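Susden open storage bin, black

I put off buying one of these for ages, telling myself a shoebox was fine for my spare wires (it was not fine, the shoebox gave up in December!). The Susden is a plain open bin and I've grown awfully fond of it.

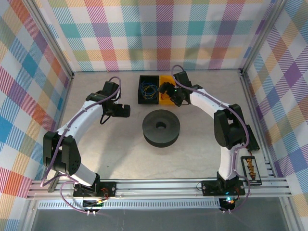 My coiled wires go in without any fuss, and with no lid to wrestle I really do put them back. I only wish it came with a divider, as the thin ones sink to the bottom and I have to go fishing. Still, I'd happily buy another.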